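via the Hirgate Courier:

A couple who first fell for each other at a Fustach dance hall, and who then went the better part of a lifetime without so much as a postcard between them, were finally married on Saturday afternoon in front of 70 guests, a good many of them wiping their eyes before the music had even started.

The bride and groom, both 79, had asked the paper to leave their names out of it (they say their grandchildren tease them quite enough already!), but they were happy to share the story. They had courted for one summer, right up until the end of August, when her family packed up and moved to Irkow for her father's work. Letters went astray, other people came along, and each of them had a long and happy marriage before being widowed. 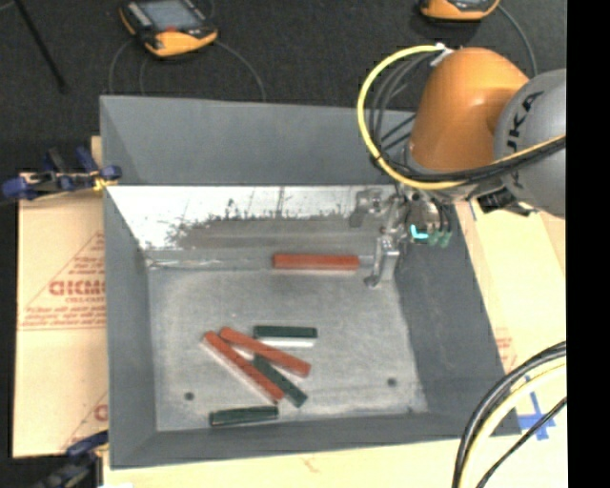

Red and green bars in a gray metal bin, with an orange and gray robot arm reaching in.

It was a granddaughter who brought them back together, after she spotted a familiar surname on the guest list for a charity supper at the Tripathi Hotel and talked her grandmother into going along. The two of them were seated at opposite ends of the room, but by the time dessert came around he had carried his chair all the way over to her table, and there he stayed until the staff began putting out the lights.

Guests were asked to skip the presents and give to the Hirgate hospice instead, and the collection came to $500. The newlyweds will be living at his place in Fustach, with her piano in the front room and both of their elderly cats, who are still getting used to each other.

Posted 5/29/18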